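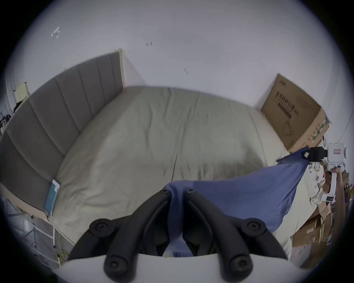

Raneck
Corner and edge labeling for two-gripper cloth recordings
README, last touched 31 Mar 2026

Raneck reads paired recordings from hand-held grippers and works out which part of a cloth each one is holding. It then writes that down in a form your training code can read. It does not fold anything. If you came looking for folded laundry, the policy code lives in Fedon, and it has its own README and its own problems.

Status

Usable. The November rewrite replaced the old tracker, which was fast and had a firm belief that every bedspread was a towel. The new one is slower and has fewer beliefs.

What you get

raneck-sync lines up the left and right streams by their clocks, then nudges them until the finger motions agree.
raneck-mask separates the cloth from whatever is behind it.
raneck-grasp labels each grasp as corner, edge, middle or unsure.
raneck-view lets you scrub through the results and disagree with them.

Please use the last one. "Unsure" is a real label and we would like to keep it that way. Do not map it to "middle" to make your plots look nicer.

The sample set

The download script fetches Zotusham, a set of 859 paired episodes recorded in ordinary bedrooms. We held out 1472 single frames from other recordings for checking the masks; their labels were drawn by hand, with all the patience that implies. Train on those and your scores will be excellent and mean nothing.

Running it

Install the package, point it at a folder of episodes, and run the tools in the order listed above. Each one writes its output next to its input and refuses to overwrite without --force. The flag is spelled out in full on purpose. There used to be a short version, and there used to be more labels.

If you record with an Ahonen mount, set lens: wide in the config. The dark ring at the edge of a fisheye image is masked by default. Leave that on unless you enjoy watching the tracker follow a black circle with great confidence.

Known problems

Cloth pulled tight between two grippers can come out as two separate pieces when a finger crosses it. The merge step catches most of these.

Plain cloth on plain bedding of the same color is still bad. A blue cloth on a beige duvet is fine. A beige cloth on a beige duvet is between you and your conscience.

Sync drifts on episodes over 10 minutes long. Split them first – the split tool keeps the clocks intact.

raneck-view leaks memory if you leave it open overnight. Close it.

Reporting bugs

Include the config, the log and the episode number. "It lost the corner" is true of most cloth software at any given time, so please say which corner.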